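# Chapter 10: Memory, and How to Fit It

I put off opening a computer for years. I'd happily take a bicycle to bits on the kitchen floor, but the big black box under the desk felt like somebody else's business. Then an old machine at the Trunatby repair café needed more memory, I was the only one free, and I had the side cover off before I'd had time to fret. Most of this chapter comes from what I learned that afternoon and in the months after it!

We met the processor and the power supply in earlier chapters. Now we come to the long thin cards that hold whatever the computer is busy with at this moment.

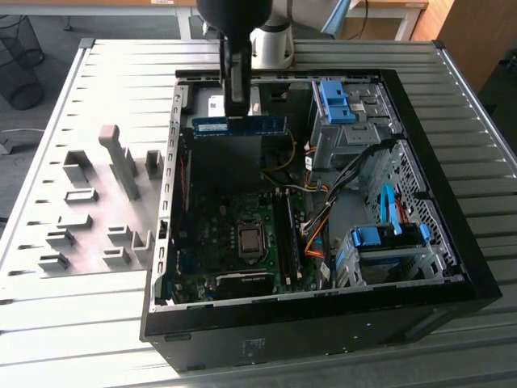 Memory is the friendliest part to start with, as it comes as one piece and goes in without a single screw. Lay the case on its side so that the board is flat beneath you, and have a good look before you lower anything in. The slots are the long black bars next to the processor, and the module (a blue one in our case, with a white sticker on it) has to end up lying along one of them. Keep cables out of the way too, like the thin yellow one by the power supply.

## 10.1 Finding the right slot

Boards differ, and I still check the manual every time. My Dredura handbook hides the memory diagram at the very back, after the warranty. If you're only fitting 2 modules, the manual will tell you which pair of slots to use.
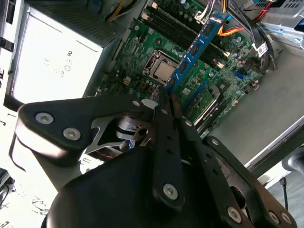

People worry a lot about pressing too hard, and I was one of them. You do need a firm push, straight down, with your thumbs near the ends of the module. What I'd watch is the company it keeps: the blue module is right beside the processor with its square silver lid, so a careless knuckle has plenty to bump into. Look for the latches at the ends of the slots as well, and open them first.

There's a small notch in the gold edge of every module, and it must meet the bump in the slot. If they don't line up, turn the module round and try again.

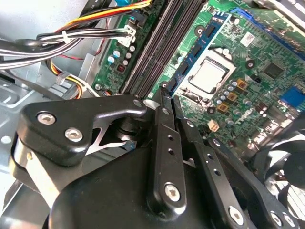 Once it's in, run your eye along the top edge. It should sit level from one end to the other, with the latches closed. If one end is higher, take it out and start over (I've done this more often than I'd like to admit).

**Before you read on:** find the manual for a computer you use and note how many memory slots it has. You'll want that number in section 10.2, where we work out how much memory is enough.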